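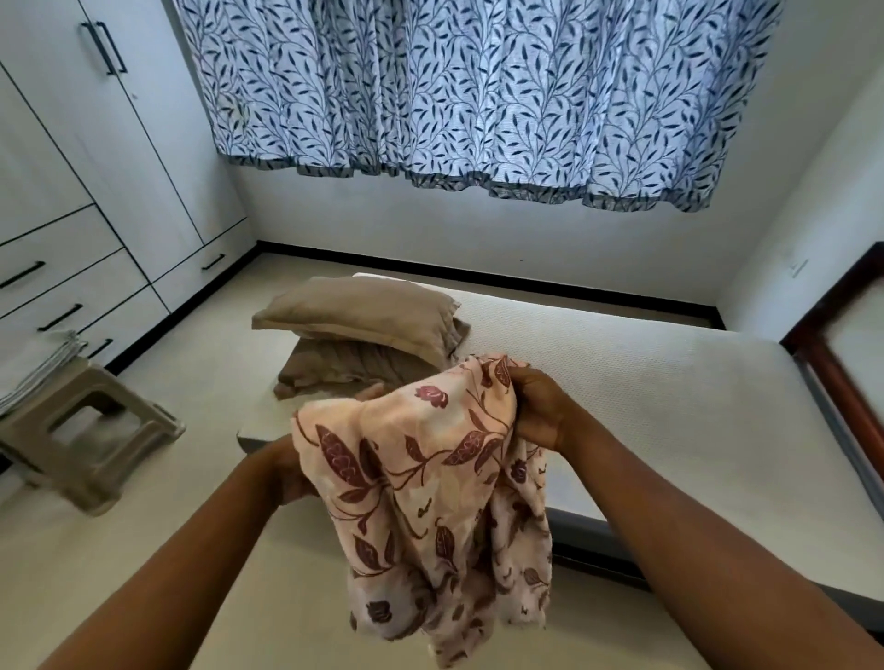 4.2 The corner problem

Most advice on bed-making starts from a finished bed and works backwards. The fourteen household guides we read for this section all tell the reader to strip the bed, do the corners and smooth the top, in that order, and hardly any say what to do with the mattress cover, the pillows or the old sheet in the meantime. The pillows are a fair test. In Figure 3 two of them are still stacked at the far end of a bare quilted mattress while a printed cloth is being held up, which is how a good many of our households went about it, whatever the guides say. Moving the pillows to a chair is supposed to save time. We could find no one who had measured this, and the Pokau guide, which makes the claim most firmly, gives no source for it.

Our own diary study covered 58 beds over one December. It was small, the diaries were kept by the people making the beds, and people who agree to keep a diary of their bed-making are probably tidier than the rest of us. The results should be read with that in mind.

The main finding, if it deserves the name, is that complaints gather at the corners. Diary keepers wrote very little about the flat part of the sheet. They wrote a great deal about corners that would not go on, corners that came off in the night, and the fourth corner, which was blamed for nearly everything.
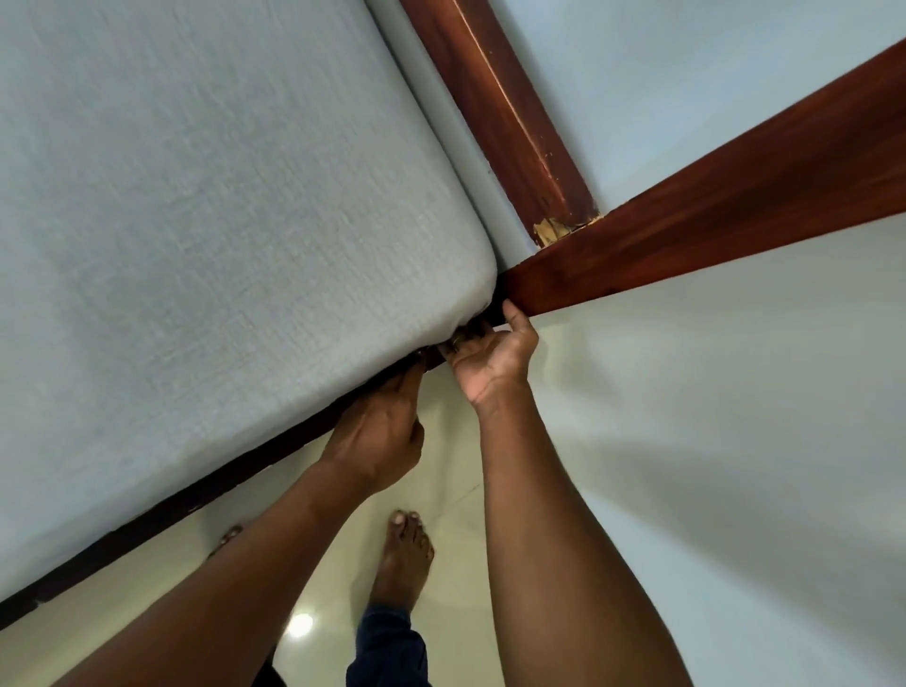

Beds with a raised wooden frame drew more of these remarks than beds without one. The usual explanation is that the rail leaves too little room for the hand. That may be right, but the framed beds in our sample were also the older beds, and older beds tend to have older sheets. Tired elastic would produce the same grumbles. We asked for the age of each sheet and got answers such as "before the move", so the two causes cannot be pulled apart here.

The Hajdu method, which has the sheet fitted at opposite corners first, was tried in 18 homes. Several keepers liked it. Liking a method is weak evidence, as the same keepers also liked the method they had used before, and three went back to it within a week without saying why.

Figure 3. Making up a bed in a household setting.
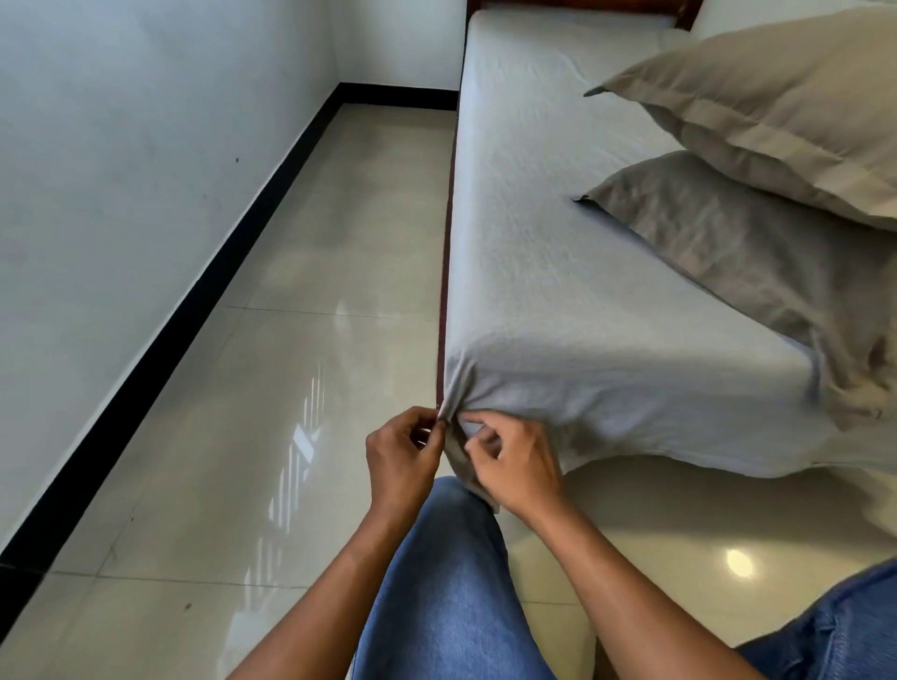
Piroska Rácz, commenting on an earlier draft, objected that we were too hard on the guides, and that a beginner needs a fixed order even if the order is arbitrary. We accept this up to a point. A fixed order does help someone who has never made a bed. It does not follow that the order printed in the guide is quicker, or kinder to the back, and both claims are made freely in the Postuvar and Sadden booklets. The Sadden booklet goes so far as to promise a better night's sleep from a tighter sheet. Its evidence is a letter from a reader.

There is also the question of what counts as finished.

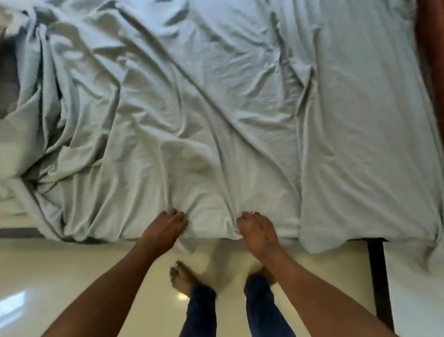 Some keepers stopped once the corners held. Others went on to pull out every crease, and a few went round the bed a second time. Since the diaries recorded only a start and an end, a slow entry might mean a difficult sheet or simply a fussy owner. Earlier work on household chores has the same fault and rarely owns up to it. Until someone fixes an end point in advance, comparisons between methods are not worth much, ours included.

Shared 14 times | 3 comments

Comments

Rozália Magyar: Did you separate people working alone from people working in pairs? With two of you the fourth corner is no trouble at all.

bedsock: Opposite corners first. Have done it for years. Don't need a diary.

T. in the north: Agree about the elastic. Would have liked a table of mattress depths, as deep mattresses are where my sheets give up.

Related items
Folding fitted sheets: a review of the claims
Do pillow covers wear faster than sheets?
Keeping chore diaries: notes on method
Mattress covers and who washes them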